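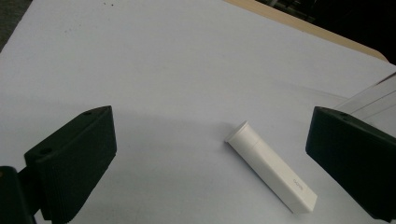 Reading and Logging Markings on Small White Parts

Last updated 11/25/24

Applies to: small white plastic parts, tube-shaped, with one rounded end and one squared end, and a line of small gray characters on the body. The same procedure works for other pale parts with low-contrast marking. It does not cover engraved metal or clear parts.

What you need

A white or light gray tabletop with a matte finish
A lamp on a movable arm (the Kastell bench lamp is used in this procedure, but any lamp that can be lowered to table height will do)
A hand magnifier
A soft dry brush
Lint-free cloths
A Lutora divided tray, or any tray with a separate pocket for each part
Log sheet and pencil

1. Prepare the surface

Wipe the tabletop with a lint-free cloth, slightly damp, then with a dry one. Work from the far side toward yourself. Small specks that do not lift with the cloth can stay. Mark their position on the log sheet if they are inside the working area, so they are not recorded later as debris from a part.

Do not use a glossy mat. Glare from a glossy surface will reach the underside of the part and flatten the contrast further. If the table itself is glossy, cover it with plain white paper and tape down all four corners. A surface that has been sanded should be finished with 400 grit or finer and wiped down twice before use.

2. Set the light

Turn off direct overhead light if possible. Leave general room light on. Lower the lamp until the beam crosses the table at a shallow angle and the part throws a soft shadow along one side.

If the shadow has a hard edge, the lamp is too close. Move it back and check again. If there is no shadow, raise the general contrast by switching off one more room light before touching the lamp.

3. Place the part

Lay one part at a time. Hold it by the sides of the body, near the middle. Do not pick it up by the rounded end.

Set the part down with the rounded end pointing away from you and the squared end toward you. Turn it slightly, so the body lies on a diagonal. A part laid straight on to the lamp hides the marking on one of its faces.
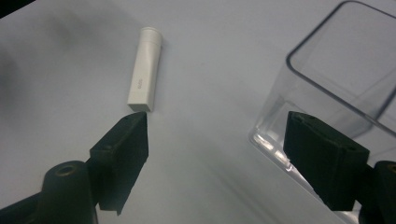 Fig. 2. Part on the tabletop, squared end nearest the viewer. Shadow on the right, characters on the left face.

If the characters are not visible on the upper or left face, roll the part one face at a time until they are. Record which face was up on the log sheet as U (upper), L (left) or R (right), always with the squared end toward you.

4. Read the marking

Look without the magnifier first. Decide whether there is one line or more than one, and at which end it begins. Then use the magnifier.

Read the line from left to right, write it down, and read it again from right to left. The two readings must agree character by character. The pairs most often confused are 0 and 8, 1 and 7, and B and 8. Enter a question mark for any character that stays uncertain after two readings. Do not fill in a character from the previous part, even if the rest of the line matches.

If nothing can be read, brush the face lightly along its length and repeat. Do not rub with a finger. If it is still illegible, enter NR and go on to the next part.

5. Check the ends

Look at the rim at the rounded end and the ring where it meets the body. Enter any chip, burr or flattened section. Then look at the squared end for a clean edge. A faint seam line where the two shapes meet is normal and is not logged.

6. Clear the working area

Move the part to its pocket in the tray before bringing out the next one. Pocket numbers run left to right and must match the line numbers on the log sheet. Brush the surface toward the near edge. 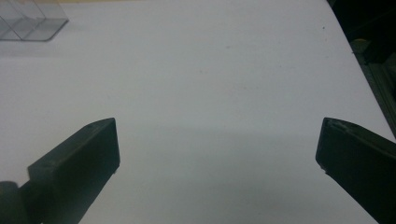 After every 38 parts, stop and compare the last pocket number with the last line on the sheet. If they differ, go back through the tray until the mismatch is found, and do not renumber the sheet. Cross out the wrong line once and write the correct entry beside it.

Lot sizes

For lots up to 3,000, read 80 parts, drawn from at least four different places in the container. The Ogunleye log sheet has room for one such sample per page, front and back. For larger lots, split the container first and treat each portion as its own lot.

Changes to this page

Trosa tray numbering removed. The February version of the log sheet had no column for the face code; write the code in the margin if you still have copies of it.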